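Visite chez Canix : le rangement automatisé, où en est-on ?
Compte rendu, atelier de Morin, 3 juin

La journée portes ouvertes de Canix se tenait dans l'ancien entrepôt de Morin, au fond de la zone artisanale. L'entreprise développe depuis six ans des logiciels de commande pour bras manipulateurs, avec deux marchés en vue : la préparation de petites pièces en atelier et l'aide domestique. La question posée aux visiteurs à l'accueil était directe : une machine peut-elle aujourd'hui débarrasser une table sans surveillance ?

Le parcours commence par le poste de simulation. Han-gyeol Geum, responsable des essais, y passe l'essentiel de son temps. Chaque tâche est d'abord exécutée dans un environnement calculé, puis transférée sur le banc réel si le taux de réussite le justifie. Une campagne compte 3 000 exécutions, lancées la nuit. La position des objets et l'éclairage varient d'une exécution à l'autre. La tâche de référence, baptisée Stistitz en interne, consiste à ramener dans un plateau à rebord de petits objets dispersés sur une table. 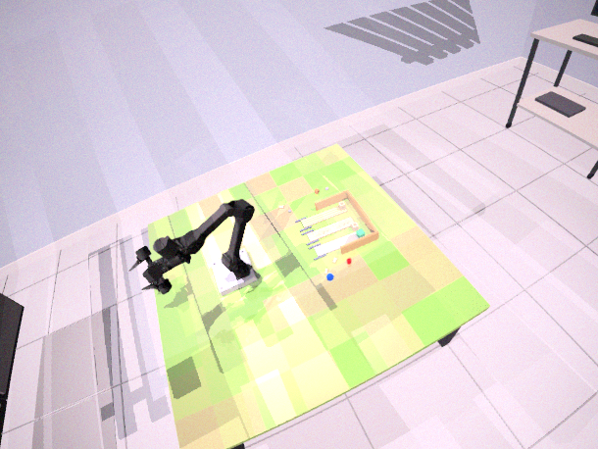 Visuel : Canix, rendu de simulation. Reproduction autorisée avec mention de la source.

Le bras noir, à pince à deux doigts, est monté sur la table elle-même, ce qui limite son rayon d'action mais simplifie l'étalonnage. Le damier irrégulier de verts et de beiges complique la segmentation : un objet beige posé sur un tel fond se détache mal. Les ombres portées posent le même genre de difficulté, et l'équipe les conserve à dessein. Les sphères rouge et bleue, hors du plateau, relèvent d'un autre problème, celui de la prise. Une sphère mal saisie roule, et la planification est à refaire. Le cube est jugé facile.

Les résultats communiqués sont contrastés. Sur le banc réel, la dernière série comportait 139 essais. Les cubes et les blocs passent presque toujours. Les sphères échouent nettement plus souvent, et les pièces plates restent le point faible – la pince les pousse au lieu de les soulever. Le temps de cycle moyen s'établit à 10 secondes par objet. Un adulte va beaucoup plus vite, ce que M. Geum reconnaît sans détour. Il fait valoir qu'en atelier la cadence compte moins que la régularité, argument recevable pour un poste de nuit, plus difficile à défendre dans une cuisine.

La démonstration réelle a duré une vingtaine de minutes. Deux arrêts, dont un sur défaut de communication sans rapport avec la manipulation. Aucun essai n'a été présenté avec du linge, de la vaisselle ou des contenants souples. Interrogée sur ce point, l'équipe renvoie à la version suivante du préhenseur, attendue en décembre.

Côté industriel, le sous-traitant Cleltmont évalue le système pour le regroupement de petites pièces avant contrôle. Le cas est favorable : références connues, éclairage stable, opérateur à proximité pour reprendre les échecs. Le coût d'intégration n'a pas été communiqué.

Pour l'atelier, le tri d'objets rigides en petit nombre paraît accessible à court terme, sous réserve d'une reprise manuelle. Pour le domicile, rien de ce qui a été montré à Morin ne permet d'annoncer une échéance. Les prochaines visites se font sur inscription, par groupes de six.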